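Trornwood Sports Centre - Minutes, Robot Demonstration Visit
Monday, Gatden room. Chair: Haruto Uchida
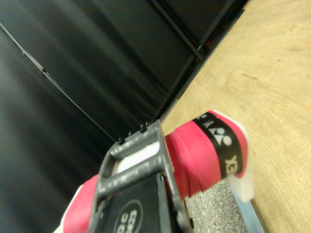
1. Mr Uchida thanked the Tanabe team for the demonstration of handling a racket by its grip.
2. Ryota Mizuno asked if a worn handle tape changes the program. The team will answer by email.
3. Open day in July: 50 visitors per session, 4 sessions. Agreed.
4. Hire of the hall is $636, limit was $800. Approved - colour posters to be paid separately.

Meeting closed 4 pm.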